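Home Contents Chapters Glossary Index
Print this page E-mail this page

CHAPTER 5
Part-Singing Without Notation

The singing parties of the Petton valley left almost no written music. Their songs were learned by ear, in kitchens and chapel halls, and each new singer took a part by standing beside someone who already knew it. Most of what we know comes from the Swanepoel Collection, a set of recordings and notebooks made in the valley and in the port of Stalau, at its lower end. The collection holds 2,099 items. Many are different performances of the same song, which makes it very useful for the purposes of this chapter.

In Chapter 4 we looked at songs with one melody line and asked how a tune changes as it passes from singer to singer. We now ask the same question of songs in two, three or four parts. The problem is harder. A solo singer who alters a phrase has only the words to fit. A singer in a party has to fit the other voices as well, and a change in one part often brings about a change in another.

5.1 The party and its parts

A Petton party was built on the tune, which the singers called the lead. The lead was usually given to a middle voice and was not always the highest part. Above it came the top, which moved mostly in thirds with the lead and held a long note at the end of each line. Below it was the ground, a slow part of four or five different notes. Some parties added a fourth part, the filler, whose notes were chosen by the singer on the day.

Saodah Tarigan, who transcribed much of the collection, found that the top and the lead were very stable. In 23 performances of "The Miller's Gate", the lead hardly changes. The ground changes a little. The filler is different every time, even when the same person sings it twice in one evening.

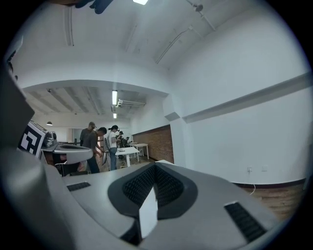 Balance between the parts depended on how many people sang each one and where they stood. Parties did not stand in rows, and the notebooks contain no plan of the kind a choir conductor might draw. Five people in a loose cluster, like those in the picture, would have been enough for a full party: one voice each on top, ground and filler, and two on the lead. In a group of that shape each singer can hear all the others directly. When the number grew beyond eight or nine, the party tended to split into smaller knots, and the recordings show these drifting apart in pitch by the third or fourth verse.

5.2 Starting together

There was no pitch pipe and no conductor. The lead sang the first two or three notes alone, and the others joined on the next strong beat. This opening was known as the lift. If the lead pitched the song too high, the top would drop out before the end of the first line and the whole party would stop and begin again. Several of these false starts were kept on the Loltex discs, issued in May of the year after the first recording trip, and they are worth hearing for what they tell us about how a comfortable pitch was found.

Sugeng Pangaribuan has argued that the lift also set the speed. Larasati Saragih disagrees. She points to 66 recordings in which the speed changes clearly once the ground enters, and suggests that the lowest voice was in control. We will return to their disagreement in section 5.6, after you have worked through the transcriptions.

5.3 Before you read on

Listen to Tracks 9 to 12. Sing the lead of each song until you can manage it without the recording, then try the ground. Do not write anything down at this stage. When you can hold the ground against another person singing the lead, compare your version with the transcription on the following pages and mark the places where they differ.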